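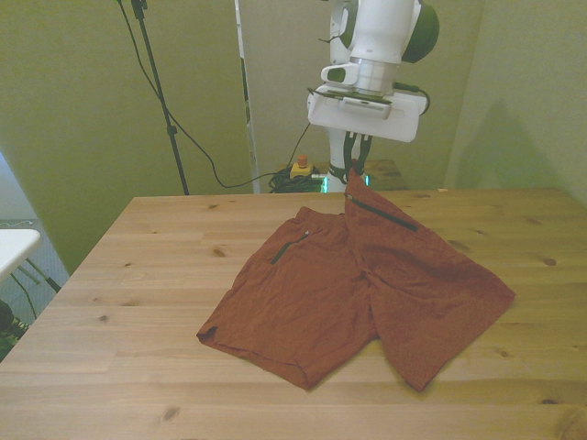
**Plollcombe Newsletter – Issue 200 – December – p. 9**

## WANTED: walkers, talkers and diary keepers for the Ranbridge Track project

Quick one before the printer's deadline, so excuse the rush. We need people. Specifically people who walk the old rail trail between Plollcombe and Ranbridge, or used to, or who keep meaning to and never have. All three are useful to us.

Short version – walk the track, write down what you notice, come and have a yarn with us at the end. Small payment. Tea supplied.

Longer version follows.

### What it's for

The council is deciding next year what to do with the middle section, the bit from the Disten siding through to the creek crossing. Seal it, leave it gravel, or close it in the wet months. There's been a traffic counter on the gate post since winter and it logged 1,321 passes, which is a nice number but doesn't say who went through, or why, or whether they turned around at the first puddle and went home for lunch. That's the gap we're trying to fill.

Ladi Tijani is running the project and will write it up. Modupe Ogunleye is doing the interviews. I'm doing the ads, the maps and the sandwiches.

### Who we're after

- Regular walkers, dog or no dog
- Parents with prams (we know the cattle grid is a pain, tell us anyway)
- Cyclists, incl. e-bikes. You are welcome, whatever was said at the last meeting
- Kids 12 and up with a parent's signature
- Anyone with a walker, wheelchair or mobility scooter – very keen to hear from you
- People who worked on the line or had family who did
- People who live nearby and avoid the track. Again, tell us why

You don't need to be fit. You don't need to know your birds. No writing experience needed, spelling does not matter, as you can probaly tell from this page.

What we can't take: anyone who sits on council or has a tender in for the resurfacing. Sorry. Conflict of interest and all that.

### What you'd do

1. Come to one briefing. Tuesday, 7 pm, back room of the Aranda Hall. Under an hour, promise.
2. Pick up a diary and a map.
3. Do 3 walks on the track over the following weeks. Any length, any time of day. If you turn back, write that down too, it counts as a walk.
4. Fill in a page after each one. Tick boxes on the left, blank space on the right for whatever you like.
5. One chat with Modupe at the end, in person or over the phone, your choice. She'll record it if you say yes and take notes if you say no.

All up, maybe an afternoon's worth of your time spread out a bit. More if you're slow or stop for blackberries.

### What to wear and bring

Had a few phone calls on this one already. Nothing special required. Closed shoes, hat, water. Shorts are fine on the gravel but the stretch past the siding is all long grass this time of year, so long pants or gaiters through there, and check yourself for ticks when you get home. Pockets that zip are handy. Ifeanyi Nnaji lost a set of car keys on the embankment in spring and they're still out there, so if you find them, hand in at the hall please.

Bring a pencil, not a pen. The diaries are on that waterproof paper and biro just skates over it.

Phone reception drops out past the creek and doesn't come back until the Ranbridge end. Tell someone where you're going.
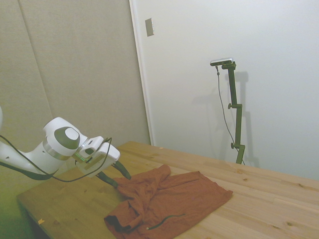 If you haven't got someone to tell, ring the hall and leave a message with your start time and when you expect to be off the track. Rigoberto Xolalpa checks the machine at six every evening and will ring back if you haven't signed off. Please do sign off. He will come looking for you.

### Payment

$200 per person on completion, meaning all the walks, diary handed back and the chat done. Paid by bank transfer, or a voucher for the Plollcombe co-op if you'd prefer. Under 18s get the voucher.

If you have to drop out part way, no drama. Hand back the diary, we'll pay you for the walks you did.

We can cover a taxi to the trailhead for anyone who doesn't drive. Ask when you sign up, not after, Ladi has to get it approved.

### What happens to your diary

Names come off before anything goes to council. Your words might get quoted in the report, with your say-so, and you can change your mind up until the draft is finished. The diaries themselves go to the local history shelf at the library afterwards unless you want yours back. Recordings get wiped once they're typed up.

Drawings welcome. Somebody asked. Yes, we'll include them if they photocopy okay.

### We also need – paid, casual

One person to help type up the interviews. 9 hours a week until it's finished, from home or at the hall. Award rate. You'll need:

- decent typing and a fair bit of patience
- your own computer, or be happy using the old one in the office
- good ears. Some of our talkers are soft spoken and the hall has a noisy fridge
- to keep what you hear to yourself. This is a small town

Experience transcribing would be great but isn't essential. Modupe will show you how she likes it set out. School leavers and retirees equally welcome. Half a page about yourself is plenty, no need for a full resume, and the name of one person we can ring.

Bello Onyeka is looking after applications for this one. Leave yours in the envelope marked TYPING at the hall office, or in the box outside if it's shut.

### How to sign up for the walks

Put your name on the sheet inside the hall door, or ring the hall and leave name, number and wether you're a walker, rider, roller or avoider. Groups can sign up together but everyone does their own diary please. Couples too. We tried a shared one in the trial run and it was mostly an argument about the gate.

Places are limited by how many diaries we had printed. First in gets first pick, except that we're holding some back for people using wheels of any sort, so don't be put off if the sheet looks full. Ring and ask.

Can't make the briefing? Ladi can do a short one over the phone. Mornings are best.

If it's a total fire ban or the creek's over the stepping stones the track is closed, and so are we. Sign goes up at both ends. Walks can be made up later, there's no rush on your part, only mine.

– Ed.

*PS Hall key is back on its hook. Thankyou to whoever.*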